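Unit 4: Household Chores and the State of the Machines
Instructor: Zyanya Robles
Reading: Lozano handout, first half

Last week we looked at shop-floor work, where the part arrives in the same place every time and the machine repeats one motion. Homes are harder. A robot that tidies a table has to find each item, decide how to hold it, and set it down without breaking it or knocking over its neighbor. A hairbrush lying flat and a ceramic cup standing upright need two different grips, and the cup will not forgive a hard squeeze.

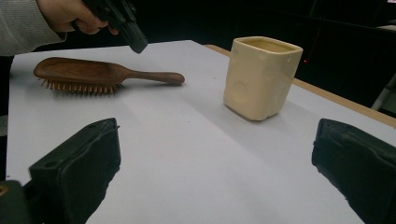
Can a robot clear a table without help today?

In a lab, with items it has practiced on, often it can. In an ordinary kitchen it still gets stuck on things a child would manage, and a person has to step in.

Terms to know for Saturday: grasp, pre-grasp pose, demonstration, recovery. Recovery is the one students skip. It means what the machine does after a bad grip — back off, look again, try from another side. Most of the chore failures in the Lozano handout are recovery failures.

Nicanor Cárdenas tried the same tidying task 168 times for his course project, and we will go through his log in class. Bring your own list of chores, sorted by how much the objects vary from one day to the next. Folding towels and loading a dishwasher should both be on it. Up to two pages, typed.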